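Week 2: Why Knit Fabric Stretches

Handout for the evening textiles course, Sterdale

Last week was all weaving, and I promised you that knits would be more fun. They are! A woven cloth is two sets of threads crossing at right angles, and a cotton one barely gives at all unless you pull it on the slant. A knit is made of loops, each one drawn through the loop below it, and loops can change shape. Pull sideways and they get wide and short. Pull lengthwise and they get tall and thin. The yarn itself hardly has to stretch (I still find this wonderful every time I try it with a piece of string on the table).

Ribbing takes the idea further. Knit stitches and purl stitches sit in columns side by side, the fabric wants to fold at every change of column, and so it pulls in like a tiny accordion. Look for those columns on any ribbed sock.
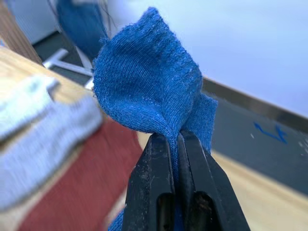

Faith Mussa wondered whether ribbing would still spring back if the yarn had no elastic in it at all. Yes, though how well depends on the fiber. Wool has its own crimp and recovers beautifully. Plain cotton recovers more slowly and tends to stay baggy after a long day, so many sock makers add a little elastane.

Some words to know before the reading:

Wale: a column of loops running up the fabric.
Course: a row of loops running across it.
Gauge: how many stitches fit into a set width.
Weft knit: one yarn travels back and forth, or around and around.
Warp knit: many yarns run lengthwise and zigzag into their neighbors.

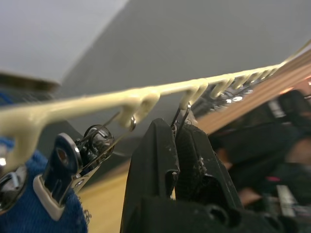 Weft knits can ladder, and that's worth seeing up close. Cut one loop and the loops above and below it in the same wale can slip free, one after another. Most warp knits resist this very well, and you'll find them in swimwear and lace.

Reading: Pelkonen, chapter 11. Skip the part on machine needles for now, we'll get to it in April. Bring a scrap of old T-shirt next time and a magnifying glass if you own one.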